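Posted 2023-07-13
By the owner, Kinby Wash & Fold

I need a morning person! More exactly, I need someone to run the early shift at Kinby Wash & Fold, my little laundry on Grollar Street, and I'd love to have you in place before the college kids come back and bring me everything they own in garbage bags.

A bit about us first. We're in the old Kristiansen building, the brick one with 1837 over the door (people come in just to ask me about that, and I'm afraid I don't know much beyond the date). My aunt started the laundry, I took it over from her, and I've been folding other people's fitted sheets ever since. We do drop-off wash and fold for folks in the neighborhood, plus towels and table linens for a few small businesses. The biggest of those is the Lovesik, the supper club down the hill, and they go through napkins like you wouldn't believe.

The shift is 6 a.m. to noon, five mornings a week, and we can talk about which five. You'd open up, get the first loads going, sort what came in the night before, and have the Lovesik order bagged by 10:30 when their driver shows up. After that it's mostly folding and taking care of whoever walks in. Some mornings are crazy and some mornings you'll get through a whole audiobook. I'm usually in by nine, so you'd have the place to yourself for the first few hours, and I want you to be comfortable with that.
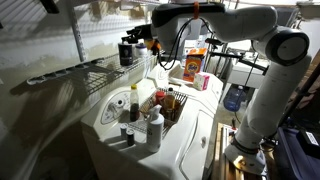
Pay is $19 an hour to start, and I look at it again after 100 days. If it's going well, and it usually is, you go up to $20.50. There's a $2000 bonus when you finish your first full year, paid in one check, because I got tired of losing good people every April to the garden center. You get ten paid days off plus the week we close in winter. I can't offer health insurance, I wish I could, but I put $124 a month toward whatever plan you have, and you can ask me how that works when we talk. Oh, and your own laundry is free. Bring the comforter, bring the dog blankets, I don't care!

You don't need to have worked in a laundry. I can teach you stains in an afternoon and folding in a week (okay, two weeks for the fitted sheets). What I can't teach is reading the ticket. If a customer writes "no dryer" on a ticket, that sweater does not go in the dryer, and I've had to write enough apology notes to last me. So please be somebody who reads things all the way through. You should also be fine on your feet for six hours and able to lift a 40-pound bag onto the counter. And we use unscented soap for most orders, but not all of them, so if perfume smells give you a headache this might be a rough place to spend your mornings.

Speaking some Spanish would be a big help at the counter. So would knowing how to sew on a button. Neither one is a dealbreaker.

If you want the job, come by any afternoon between one and four and ask for the owner, or leave a note in the drop box with your name, your phone number and a couple of lines about the work you've done. It doesn't have to be a fancy resume. Handwritten is fine, the back of an envelope is fine, as long as I can read the number. I'll call everybody who leaves one, even if it takes me a few days.

If we both like the sound of it, I'll ask you to come in for one paid trial morning so you can see what six o'clock looks like around here. Street parking is free until eight, then you'll want to move your car to the lot behind the building. Coffee's on me.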